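How to Gather Good Practice Examples for a Two-Finger Gripper

Share 34 | Comments 7

If you have read my earlier page on setting up the Bidbridge arm, you already know I like to take my time, so put the kettle on. This one is all about the part that comes after the bolts are tight and before the learning software gets anywhere near your files: sitting down and showing the machine, over and over, what you would like it to do. We call each showing an "example" at Flidimcombe, and a set of them is a "batch." Other people say episodes or demos. It all means the same thing, one try from start to finish.

What to settle before you start

Write the task down in one sentence and tape it up where you can see it. Ours said "bring the finger into the slot and stop under the pin." If your sentence has an "and then" in it, you probably have two tasks, and I would split them into two batches (I learned this after throwing out most of April's work, which still stings a bit).

Next, decide how an example begins and how it ends. Pick a starting pose for the arm, save it, and go back to it every single time. For the ending, choose something you can check on the wrist camera. With the slot task, we look for the tip sitting inside the recess below the pin, with the second jaw clear of it underneath.
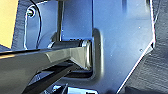

Once that's settled, do 6 examples and stop. I know you'll be itching to keep going! Play those 6 back at normal speed and ask whether a patient friend who had never seen the task could copy you from the video alone. Watch for long pauses, little back-and-forth wiggles, and the moment when the gripper's own fingers hide the thing you're working on. The learner will copy your dithering just as happily as it copies the good parts.

Shiny surfaces deserve a few minutes of fuss at this point. A glossy panel can look quite different when the light shifts, and a bright patch can wash out exactly the edge you care about. Gratadton, the little recording program we use, has a setting for locking the camera exposure. Turn it on before the batch and leave it alone until the batch is done.

Working with clear parts

Clear parts are harder, and I'd save them for when your hands have warmed up. A see-through square rod against a pale background can nearly vanish in the wrist view, so I slow down and steer by the cut end and the bright lines down the long sides. It also helps to line the rod up with a straight edge nearby, which gives your eye something to compare it to.

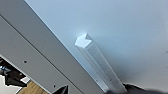 Change one thing between examples, and only a little. Hold the rod a touch farther back, or come in at a slightly different angle. If every example looks the same, the arm will learn that one path and be lost the first time something is out of place. If you change everything at once, you'll have a terrible time working out later which change caused the trouble.

We aim for 80 kept examples in a batch. Kept is the important word there. Throw out any where you bumped something you didn't mean to, and mark the fumbles you recovered from with a plain note, such as "slipped, tried again." Those can be very useful to a learner, but you want to be able to find them. Our notes go into a Karamanlidis sheet, one row per example, with the start pose, what was changed, and a word or two about how it went.

Moving up to big, roomy scenes

Furniture calls for the wider head view as well as the wrist view, and you'll want both recording before the first move. Check that the full swing of any door fits in the picture, and note what is hanging or standing inside before you begin, so you can put it all back the same way for the next round.
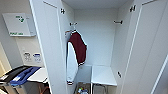
Wardrobe with both doors open and the jacket on the left-hand hook.

For tasks with cloth, give yourself more time for each reset. A jacket never hangs quite the same way twice, and that's fine, you want some of that. Do keep it on the same hook until the batch is finished, then start a new batch for the other side.

Take breaks, too. My examples get sloppy when I'm tired, and it shows in the playback. Save, back up the files to a second drive, and name the folder with the task and the batch number before you get up for that second cup of tea.

Share 34 | Comments 7

We use cookies to remember your settings and count visits. By continuing to read, you agree to our use of cookies. Accept | Manage choices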